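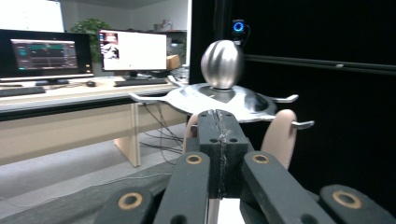

My gripper at the silver egg on its hooked base, webcam with the blue ring up top

Community > Robotics > Manipulation research
Search this forum... Go

Nathalie Nguyen
Hi all! I'm trying to reproduce the shiny-object result from the Trokudov write-up, the one where grasp success stays high when you train on hand-held gripper demos only (no teleop at all). I collected 314 demos on my polished egg thing, trained overnight, and my policy gets 80 percent on matte objects but just slides past the silver one. Same network, same learning rate. Is it the reflections? Do I need depth? I'd rather not collect everything over again!

Tags: imitation learning, grasping, reflective objects

Roswitha Baumgart
Had the same thing last September. The mirror finish picks up the room, so if all your demos were shot in one spot the policy learns your room and not the egg. I moved my setup between 2 rooms, mixed the batches together and retrained. Went up to 663 demos in the end, but most of the gain came early on. I'd also try random brightness and hue shifts before you buy a depth camera, mine was pretty noisy on chrome. And check whether the write-up starts every trial from the same pose. I think it does, and that makes their number look nicer than what you'll get.

Joscha Stöcker
put some matte spray on it lol

Nathalie Nguyen
Ha, then it's not a shiny object any more! Roswitha, thank you, every single demo was from the same spot. Going to shift things tomorrow and try the color stuff first.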